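夹爪断电后不松手,重启时还会自己往下压一截,到底是电缆还是固件的问题?
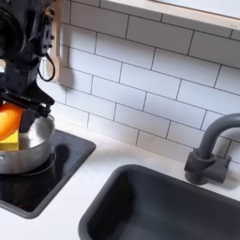
Rhonda Hiebert 在楼下回了一句:先别急着换电机,把报警代码贴出来再说,十个说“固件问题”的帖子里九个是线。

发帖:Solange Robichaud

补充一下情况,代码也在下面。

我们用的是 Hedimau 的桌面臂,装在一套练习用的小厨房台面上,任务很简单:从锅里把玩具水果夹起来,放到水槽那边。八月之前一直还算正常。现在的毛病是,夹爪下到锅里、刚碰到东西的时候,整条臂会停住,控制器报 644,说明书里对这个代码只写了“关节通信异常,请联系供应商”,等于没写。

报错以后断电,夹爪不松。这个我能接受,有些减速器本来就推不动。我不能接受的是重新上电:还没有发任何指令,腕部会自己往下走一小段,大概 2 厘米,正好往锅底压。软塌塌的玩具压一下无所谓,锅沿和手指就不一定了。昨天下午我伸手去拿锅,差一点。

问了供应商 Cifuentes,回复是“升级固件即可解决”。升了,又停了 3 次。再问,说可能是我们的负载太重。一个空心的塑料果子,负载太重?

我想弄清楚两件事:644 是真的通信断了,还是电流超限被归到同一个代码里;上电自己动,是不是设计成这样的。请不要只回答“重装驱动”,已经重装过了。

Heino Sepp 的回答

你这是两个故障,别混着查。厂家最喜欢你混着查,一次升级把两个都“解决”掉,其实一个也没动。

先说 644。在我手里那台同型号上,这个代码只要总线上连续丢几个包就会出,至于为什么丢,它不管。所以它既不能证明线坏了,也不能证明固件坏了。我的查法:

1. 断电,把臂侧面绕出来的那段线从头摸到尾,重点是进外壳的地方。那一圈弧度看着宽松,腕部一低头,应力全落在插头上。
2. 夹爪里什么都不夹,让它走同样的轨迹。如果空走也停,“负载太重”这个说法就可以扔了。
3. 把下探的终点抬高,高到碰不着锅,再走。如果抬高就不停,先怀疑接触力,也就是手指顶到锅底或者锅壁,电流上去了,电压掉下来,通信跟着断。
4. 走的时候记录供电电压。别看控制界面上那个数,那是平均过的,瞬间的跌落看不见。用示波器,没有就去借一台。

第 3 步值得多做几次。金属锅没有弹性,示教的时候差一点点,电机就会一直较劲。夹硬的东西还会叠加:上面的果子底下再垫一块别的,夹爪以为自己还在空中,其实已经顶实了。

再说上电下沉。我不认为这是设计。我那台上,控制器上电时会去找“上一次保存的目标位置”,而你是在下探途中停的,目标还在下面,当然接着往下走。有没有可能在升级说明里写过?我把能找到的几版都翻了,没看到。你可以验证:停机之后手动把目标改成当前位置再断电,上电看它还动不动。不动,就是它。

在查清之前,上电时人离开台面,夹爪下面不要留锅。急停按下去之后再送主电源,确认关节读数正常再松急停。急停如果只切软件、不切电机电源,那它就不叫急停,请自己接一个。

Nandini Devadiga 的回答

我遇到过一模一样的!把速度降到一半就好了。应该是固件,等下一版吧。

Heino Sepp 回复 Nandini Devadiga:降速以后不报错,说明电流小了、晃动也小了,跟固件有什么关系?你后来有没有把速度调回去试过?

Nandini Devadiga:没有,能用就没再动它。

Chiharu Sakamoto 的回答

前面说得基本对,有一处我不同意。上电往下走,不一定是旧目标,也可能是零点漂了。断电时关节被外力推动过(比如你硬把锅从夹爪下面抽出来),有的编码器上电后读数会差一格,控制器以为臂偏高了,就“纠正”一下,看起来和找旧目标完全一样。

分辨方法:把臂停在半空,目标改成当前位置,断电,用手轻轻扳一下腕部,再上电。扳过才动,不扳不动,就是编码器。做的时候下面垫泡沫,手拿开再送电。

至于 Cifuentes 说的负载,我建议你要求他们书面写明:多重算太重,在什么姿态下测的。我们在 Wutunby 的那台也被这样打发过,要到的答复是一张宣传页,上面写着寿命 2000 小时,和我问的事毫无关系。寿命数字怎么来的,他们也没讲。

另外,差点夹手这件事请单独报,写清时间、姿态、有没有发指令,别写在“通信异常”的工单里。放在一起,工单一关就都关了。

Solange Robichaud 回复:

今天按 Heino 的步骤做了前三步。空走停了一次,所以负载那套说法我不打算再听了。终点抬高后还没停过,但只跑了一上午,我不敢说明什么。插头处的外皮有一道压痕,里面断没断看不出来,备用线在路上。

上电下沉:目标改成当前位置以后没有再动。扳腕部的测试还没做,得先找泡沫。夹手的事已经单独报了,目前收到的是自动回复。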